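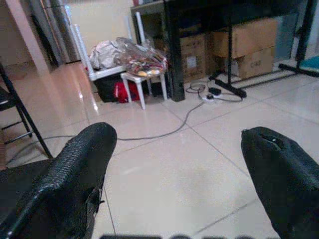 Can a robot tidy a living room yet, or should I keep doing it myself?

Asked by Radosław Olszewski, November 23, 2021
Tags: chores, two-arm robots, floors
429 views

Every January I decide that this is the year I stop picking things up. I've read the Stemero brochure twice and it has a lot to say about "domestic readiness" and very little about extension cords. My floor is tile, there's a power strip sitting out on it with cables looped around it, boxes under the table, and bags on whatever will hold a bag. My robot vacuum, an old Quaye, goes in bravely and has to be carried out.

So what can the two-armed kind do in a room like that, today, for a normal person? I don't need folding. I'd settle for cushions back on the sofa and the cord out of the walkway. Please don't tell me to tidy up first.

3 answers

Top answer (302 votes)

Tidy up first. Sorry.

I spent most of a year setting up Etar arms for home trials, and chores sort into two piles. Cushions are the good pile. They're big, they're soft, they forgive a sloppy grip, and "on the sofa" is a generous target. A pink cushion against a brown sofa is about as friendly as it gets for the vision side too.

Cables are the other pile. A thin cord on glossy tile is hard to see and hard to pinch, and pulling one end moves something at the other end that you weren't thinking about. Clear plastic bags are worse. Reflections everywhere, and no shape you can count on from one minute to the next.

In our trials the cushion job went fine most days, slowly. You could have made a sandwich. The cord job needed a person on the controls, at which point you own a very expensive way of not bending over. 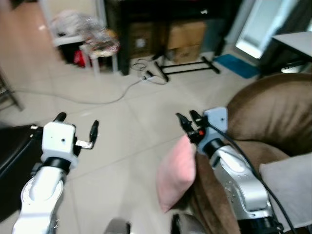 Aba Agbeko replied: Slowly is fine by me, I'm at work all day. What I'd want to know is who puts it right when it drops the cushion behind the sofa. With ours it was me, on my knees, with a broom handle.

Second answer (4 votes)

get a fuker. does everything. my cousin has one

Third answer

Isn't the Fuker a window cleaner?

Anyway, clip the cord to the baseboard and your vacuum will do better. Doesn't answer the question but it's cheap.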